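COMUNICADO À IMPRENSA
2023-05-03

Kakari abre inscrições para o atendimento domiciliar de fisioterapia

Oi, pessoal da imprensa! Escrevo eu mesma este comunicado, como fundadora da Kakari, e já peço desculpas aos colegas que preferem texto engomado. A notícia é boa e quero contar do meu jeito: a partir de agora, quem mora em Salazar e tem dificuldade para sair de casa pode pedir fisioterapia no próprio quarto, na sala, onde for mais fácil.

Começamos em março, com um piloto pequeno — 73 pacientes, quase todos em recuperação de cirurgia de quadril ou joelho. Fizemos 2.852 visitas desde a abertura da Kakari, contando as do piloto, e foi essa experiência que me convenceu a abrir 200 vagas nesta nova fase. Dá um frio na barriga, confesso!

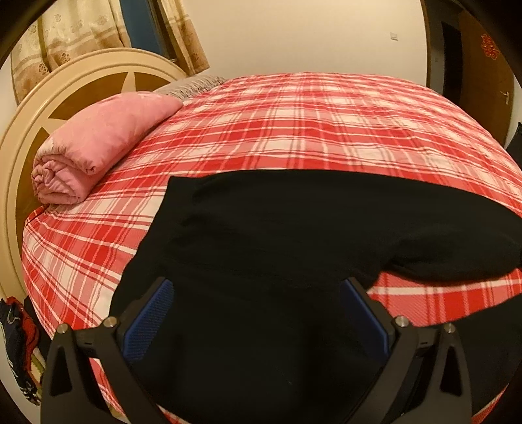
As inscrições são feitas por telefone ou no balcão da clínica, com o encaminhamento do médico em mãos. Quem recebeu alta hospitalar há menos de 10 dias passa na frente da fila. A primeira visita é só avaliação: conversamos, medimos a amplitude dos movimentos, olhamos os tapetes e a altura da cama e combinamos os horários com a família (que costuma ter mais perguntas do que o paciente, e eu adoro isso).

Os equipamentos leves, como faixas elásticas e andadores, vêm da Flitasport, nossa parceira nesta etapa, e ficam emprestados até o fim do tratamento. O sistema de agenda é da Soklow e avisa o paciente por mensagem na véspera. Para quem não usa celular, a gente liga, sem problema nenhum. 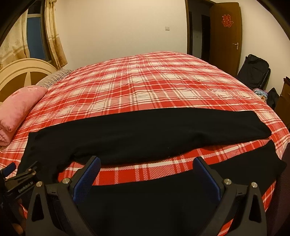 Uma parte do programa que me deixa especialmente animada é a de terapia ocupacional, voltada para as tarefas de todo dia. Vestir-se sozinho, por exemplo, é o pedido que mais ouço depois de uma prótese de quadril. Treinamos com a roupa da própria pessoa: uma calça preta esticada sobre a colcha xadrez, com a cintura de um lado e as barras do outro, já serve para planejar a ordem dos movimentos antes de sentar na beira da cama e começar pela perna operada. Parece pouca coisa, mas tem paciente que comemora como gol!

As visitas duram 50 minutos e acontecem pela manhã e no começo da tarde. Cuidadores podem acompanhar tudo e recebem uma folha com os exercícios da semana. Jornalistas interessados em entrevistas podem falar direto comigo, na recepção da Kakari, em Salazar. Se eu estiver em visita, deixem recado que retorno no mesmo dia.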